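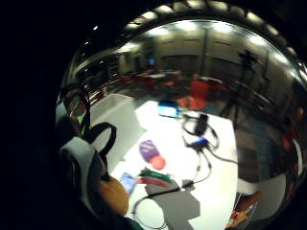 Teaching by Hand at the Bautista Workshop

The training hall at Bautista opens at eight, and by half past the tables have been laid out for the first session. Phones, cables and other small articles are spread across a white tabletop, and an operator begins the work of picking them up and setting them down with a hand-held gripper. Each attempt is recorded from the gripper's own point of view.

The workshop was established to address a problem familiar to firms that handle returned electronics. Goods come back in mixed lots, with cords tangled around devices and small parts mixed among large ones. Conventional automation performs well when every item arrives in the same position. It performs poorly with a heap of cable.

Renzo Tedesco, who directs the program, spent 6 years writing fixed motion routines for packing lines before turning to demonstration. "We used to describe a movement in code and then correct the code for weeks," he said. "An operator can show the same movement in a few seconds. What takes time now is deciding which examples are worth keeping."

The first collection, completed in August, contains 3478 recorded demonstrations. Of these, 640 concern cables alone. Operators are asked to work at an even pace, to approach each cord from more than one side, and to leave their mistakes in the recording when they recover from them. A dropped plug that is picked up again is retained. A session in which the operator loses track of the task is set aside.

The wide-angle lens on the gripper takes in much of the room along with the table, including the chairs, the ceiling lights and anyone standing nearby. Leopoldo Tapia, who supervises the recording sessions, regards this as useful. Warehouses are seldom tidy, he noted, and a system trained only against a plain background may falter when a person walks past.

Remote control remains part of the program. For tasks that require sustained force, such as pressing a connector into a socket, operators guide a fixed arm through the Tikow console from an adjoining room. The method is slower, and new staff require over 27 hours of practice before their recordings are accepted. Tedesco expects the two methods to continue side by side - the hand tool for variety, the console for precision.

Jilico, a refurbishing company, will be the first to test the resulting software on a sorting bench. The trial will be limited to separating phones from chargers and placing loose cords in a tray. A second trial, at the Kurovow depot, will follow once the cable recordings have been reviewed.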